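Relatório final: o que deitamos fora e onde o deitamos

Grupo 2: Doina Omerović, Hamisi Nyamweya, Snežana Pavlović

Orientação: Dzintra Uibo

1. Ponto de partida

O projeto nasceu de uma irritação. Na copa do edifício Pfister há quatro recipientes para resíduos e uma tabela de separação afixada na parede, que o grupo leu pela primeira vez já com o trabalho a meio. Quisemos saber o que acontece às coisas pequenas, leves e amarrotadas, aquelas que ficam em cima da mesa à espera de que alguém lhes reconheça uma categoria.

A recolha decorreu em abril e rendeu 100 objetos. Pesámos tudo, o que nos deu 1,890 kg de material e uma relação bastante íntima com a balança da Snežana.

2. O problema dos translúcidos

O papel não deu luta. As latas também não. A discussão séria começou com os objetos esbranquiçados e meio transparentes, que tanto podem ser uma coisa como outra e que, depois de amachucados, perdem qualquer vontade de colaborar. O Hamisi propôs o teste do som (apertar junto ao ouvido). Foi aplicado com grande solenidade e deu resultados diferentes conforme o ouvido.

Um objeto quase branco numa mesa branca é um excelente exercício de humildade. O recipiente de tampa aberta ficava ao lado, para depois da decisão.

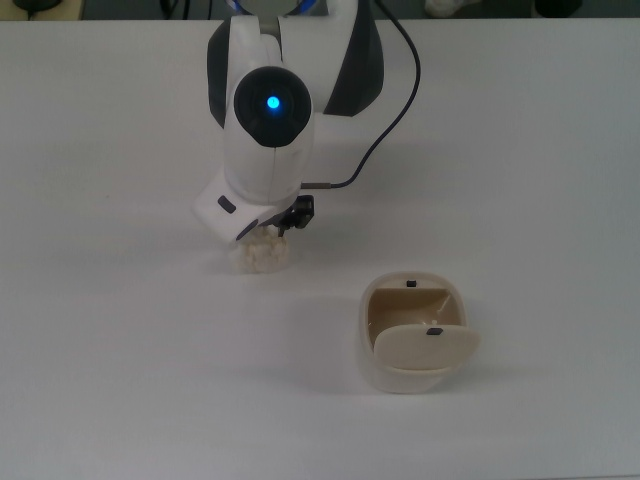
Figura 1. Objeto amarrotado e translúcido sobre o tampo branco; à direita, o recipiente creme com a tampa aberta.

3. Resultados

Dos casos duvidosos, a maioria acabou nos indiferenciados por cansaço do júri. A Doina pede que fique registado que votou contra. Testámos ainda a tampa aberta contra a tampa fechada, durante 2 semanas cada. Com a tampa fechada, as pessoas pousavam o lixo em cima dela, com cuidado, como quem deixa uma oferenda.

4. Limitações

A amostra vem de uma única copa, frequentada sobretudo por quem bebe chá. O professor Uldis Dambrauskienė observou, na apresentação intermédia, que três pessoas a olhar fixamente para um caixote alteram o comportamento de quem lá vai. Tem razão, e passámos a olhar de mais longe.

5. Trabalho futuro

Falta repetir a recolha na residência Jetedton, onde a tabela de separação é outra e contradiz a nossa em dois pontos. Falta também devolver a balança.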